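Microwave and toaster corner: the tips I keep repeating

I've been meaning to write this one up since January, when we moved the small appliances off the counter and onto their own table. Best thing I've done in this kitchen in years!

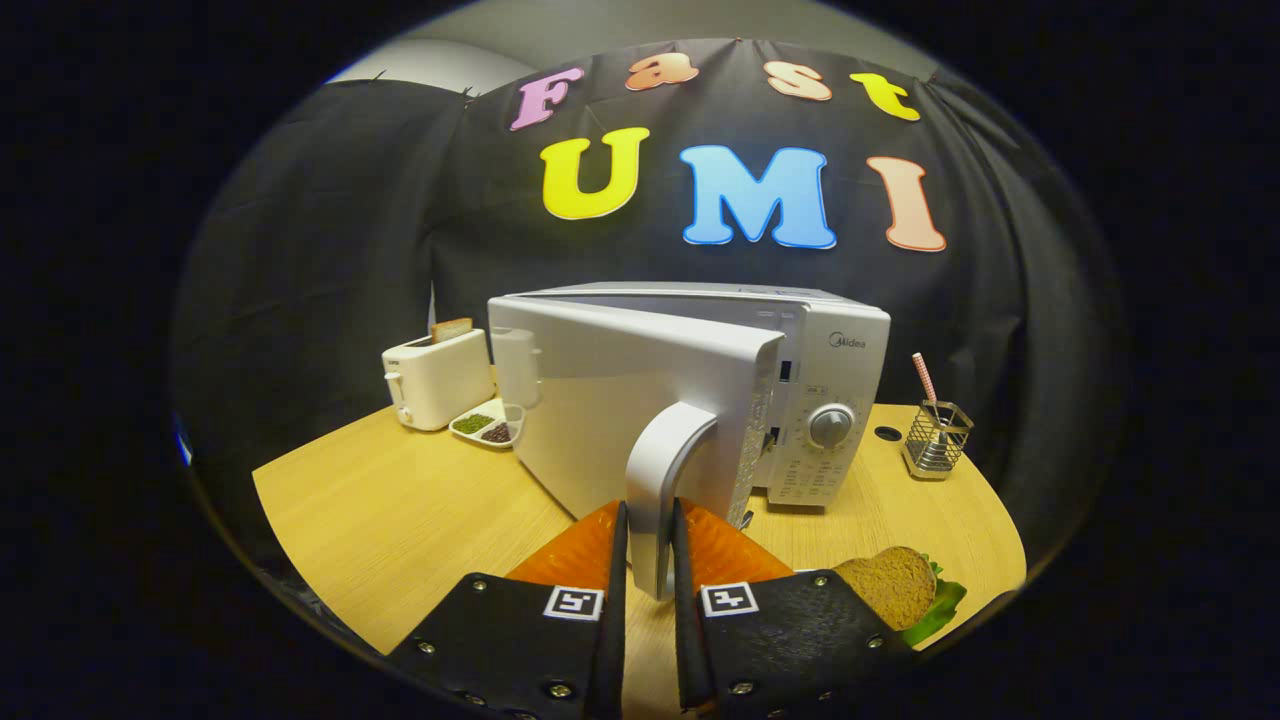

My only regret is that I waited so long, because all my breakfast stuff used to be spread over three different spots and I was forever walking back and forth with a hot plate in my hand. So, a few things I've picked up along the way, in no special order.

Leave room for the door. Measure your microwave with the door open as well as shut (I didn't, the first time) and then put the toaster and everything else where the door can't knock it. Mine had to move over 6 inches. If the door swings to the left, keep tall things like pitchers to the left and further back, and keep the side you reach in from clear. You want a free spot the size of a dinner plate right in front, so you can set something hot down fast.

Steam it before you scrub it. Everybody knows the lemon one, but I'm lazy and mostly use plain white vinegar. Two tablespoons in a bowl of water, a wooden spoon standing in the bowl so it doesn't bubble over all at once, and run it until the window fogs up. Then leave the door SHUT for 15 minutes. That's the part people skip. After that the spaghetti sauce wipes right off with a dishcloth.

Wash the handle! I mean it. We wipe out the inside and forget the bit we grab with buttery fingers ten times a day. A curved handle is the worst for this, all the grease goes on the back side where you never look. Warm water and a drop of dish soap, then an old toothbrush where the handle meets the door. On white ones I go over it again with a little baking soda paste if it's gone yellow — gently, no scouring pads.

Dial knobs are another one. Some pull straight off and some don't, so check your booklet before you yank. If yours stays put, wrap a damp cloth around the tip of a butter knife and run it around the edge. Unplug first, please. And don't spray cleaner at the panel, put it on the cloth. The printed lettering on my old one wore away to nothing after a couple of years of me going at it with the spray bottle, and I had to guess at the defrost setting.

The toaster gets unplugged and completely cold before you go anywhere near the crumbs. Slide out the tray if there is one, then turn it over above the sink and give it a gentle shake. I used to bang it, and I'm fairly sure that's what killed the Kernberg. If your toast comes out pale, try a slightly longer setting once before you send it down for a second round, as the second round always goes too far in my house.

Oh, and divided dishes are wonderful at breakfast. Jam in one part, butter in another, and there's only the one thing to wash. Just turn it over and look for the microwave-safe mark before you warm anything in it.

If your table is wood, wipe up drips right away and oil the top now and then. I do mine when it starts looking thirsty.

Comments (4)

prairiekettle: Did the vinegar thing last night and it worked great, but the kitchen smelled like pickles until bedtime. Is lemon any better?

backporchbaker: Lemon smells nicer. I throw the squeezed halves in too.

tworedhens: My door opens right into the wall, so I had to turn the whole table around. Wish I'd read the measuring part first!

oldstovemom: What oil do you use on the table? Mine always ends up sticky.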